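Kayak for 3 days on the Skeltenell, Havard to Villanueva – am I over the weight limit??

Posted in June by muddyputin

Hi all, first overnight trip coming up and I'm second guessing the boat. Plan is to put in at Havard and take out at the Villanueva bridge, 3 days, two nights on gravel bars. Done plenty of day trips, never with camping stuff in the boat.

Boat is a used Pramach, the shorter rec one with the single hatch in back. No manual. The sticker inside says max load but doesn't say if thats me plus gear or just gear. I'm 202 with clothes and PFD on. Gear pile is tent, bag, pad, stove, food, a change of clothes and WAY too much water probably. Haven't weighed it yet.

Other thing – level. Gauge was reading 446 cfs this morning and it's been dropping all week. If it gets down to 200 before I go, am I going to be dragging a loaded boat over rocks half the way? A friend says anything under that is a hike, not a float. He paddles a canoe tho so not sure it's the same.

Also do I need to worry about the split below the old mill? Heard left, heard right. Thanks in advance, leaving end of the month so there's time to fix stuff.

gravelbar_gus

Max load is everything. You, gear, water, lunch, the wet dog if you bring one. And don't load to the number. Stay well under or the thing handles like a bathtub and the back deck is under water every time you lean.

Weigh the pile. Bathroom scale, hold the bag, subtract yourself. Takes five minutes. Then cut the water – carry one day's worth and a filter, there's a spring-fed creek coming in on the right most of the way down. Would still treat it, cows upstream.

Single hatch is the bigger problem imo. All your weight ends up behind you, bow sticks up and wind grabs it. Shove the water and food up past your feet, tie it in so it can't slide back on you. Tent poles go up front too if they fit. Load the whole thing in the yard first and do a test float somewhere calm. Swim it too, get back in with the gear on board. If you can't, better find out at the lake.

No idea on the mill split, havent been down there since it flooded.

oldschoolpaddle

get a canoe. more room, problem solved

skeltenell_regular

Ignore the canoe thing, you have a kayak, use it. Run that stretch most summers in a boat about like yours, so on the level:

446 is lovely. You'll scrape in a couple places above the first camp and that's it. At 200 you will get out and walk, but not half the way. Mostly the wide shallow bit right after Havard and again where the power lines cross. Wear shoes that stay on. Not flip flops. Loaded boat sits deeper so whatever your friend bumps in his canoe you'll bump too, maybe worse. Bring a short line on the bow for walking it through, and let go of it if you slip – don't wrap it on your hand. Below 200 I stay home or do only the bottom day.

Check the gauge the night before and again at breakfast. If its climbing fast, don't go, or at least don't camp low. Those gravel bars go under quick. Sleep up by the willows.

Mill split: right, unless there's a tree in it, and there was one last fall. Get out on the island and look before you pick. Seriously, land and walk down, it's a short walk. Left is shallower but slow and open all the way. With a heavy boat and first overnight I'd take left and drag a little, no shame.

Reading the shallows is the thing to practice before you go, more than packing. You want to see where the water bends around something before you're sitting on top of it. Look at the surface well ahead, not at your bow. Smooth V pointing downstream, usually good, V pointing upstream is a rock. When I try to explain it at home I end up tracing it with a finger on a pale wood tabletop, because the grain does something similar – long lines running along on a slant, then lower down they curve off into a big oval. Lines bend like that on the river and I'm asking what's under there, and picking a side early. Glare is a pain too, same as the whitish patch on the wood where you lose the lines. Late afternoon going west you'll get that a lot below the power lines, so get off the water by 4 or wear polarized glasses. Oh and take-out at Villanueva is river left BEFORE the bridge, easy to miss, ramp is behind the reeds.

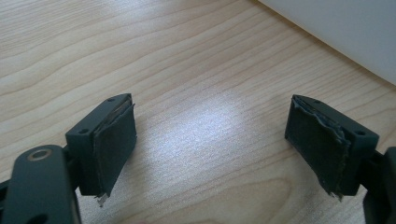
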